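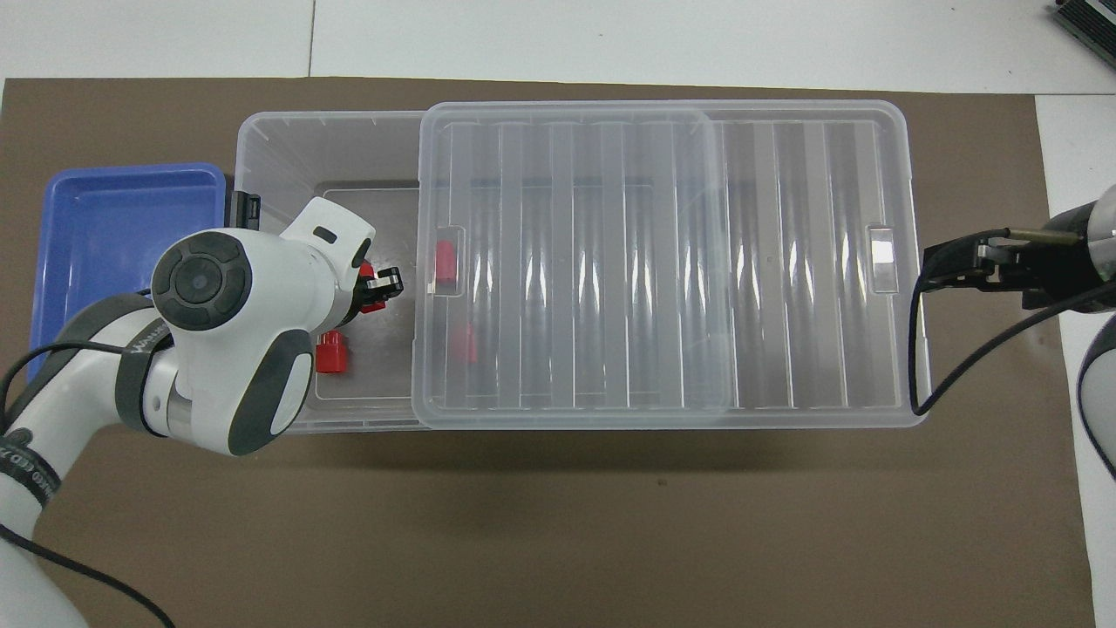
Figure 6.1. A clear storage box with its ribbed lid resting over the right part. The left part is open, and a small red piece lies on the floor of the box.

Home and Workplace Skills > Storage and Order

Print this page | E-mail this page

CHAPTER 6
Boxes, Trays and Lids

Selamawit Mersha

When I started to work in the supply room of the Tella workshop in Drarkstead, I thought that storage was a question of space. We had 106 boxes on the shelves and every one was closed and clean. Still, people came to me each morning and asked where the small parts were. The boxes were gray, and to look inside one you had to take it down and open it.

In this chapter we study small containers: how to choose them, how to fill them, and how to keep them useful after the first week. Large shelving was treated in Chapter 5 and we will not return to it, except in the exercise on labels.

A clear box lets the user see the contents from the side. From the top it depends on the lid. A ribbed lid is stiff, but the ribs blur small things under it, and under a strong lamp they shine. Color can still be seen through such a lid quite well, while shape is often lost. Please keep this in mind when you read Section 6.3, where we compare printed labels with colored parts.

A shallow tray has another use. It holds the things that are needed now, and the box holds the things that are needed later. Mr. Shiferaw, my first supervisor, asked us to empty the tray into the box before we went home.

Words to learn: rim, rib, slot, tray, lid, contents

6.1 Choosing the size of a box

Measure the largest object first, and write down its length in millimeters.

Shares: 78 | Comments (6)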